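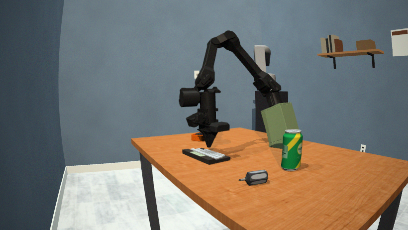

The televised film interview has become a set-dressing exercise. On the February press round for *Natisus*, Florin Coman sat for 4 minutes per outlet in front of a poster wall lit so hard that his face lost most of its shape. The wall is there to repeat the title, which the viewer has already clicked on. Blue-gray paint and a wooden table with a warm orange-brown top would serve the talk better, and would be easier to expose for.

The larger fault is time. Gert Tshabalala, who cut the interviews for Stalla, gave me the transcript of one session. It runs to 600 words, of which 318 belong to the interviewer. Greetings, praise for the film and a question about the co-star take up most of the rest. Coman speaks on his own work twice.

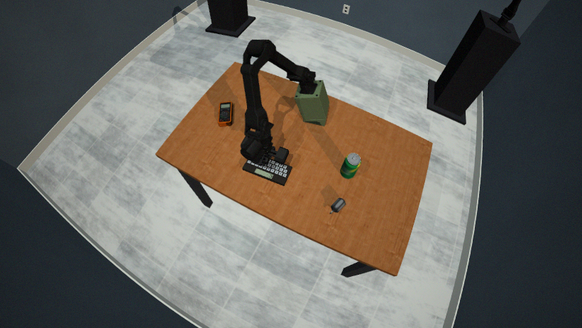

Studios defend the short slot on grounds of reach, and the point is fair – more outlets get a clip. But the clips are near copies of each other, and an actor who has given the same answer all day gives it badly by evening. I would cut the list of outlets and let each remaining one have half an hour. Mpho Van der Merwe worked that way on *Eneck*, with fewer bookings, and her longer interviews are still quoted. I can't recall a line from the *Natisus* round.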